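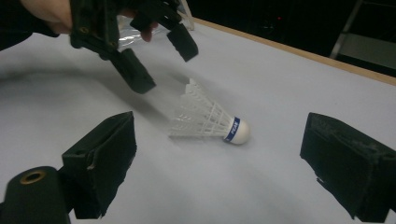

Reaching for a shuttlecock with gripper pads, held by hand.

Folks keep asking me whether a machine can tidy the game closet yet, and my answer (for now!) is to keep a basket by the door. A shuttlecock is a fussy thing to grab, so whoever or whatever does the picking up, go for the cork end and leave the skirt alone, or it'll lose its shape. I store mine upright in their tube, two tubes to a shelf, and come March they're ready for the yard. Ask me again next year about the robots, I'd dearly love the help!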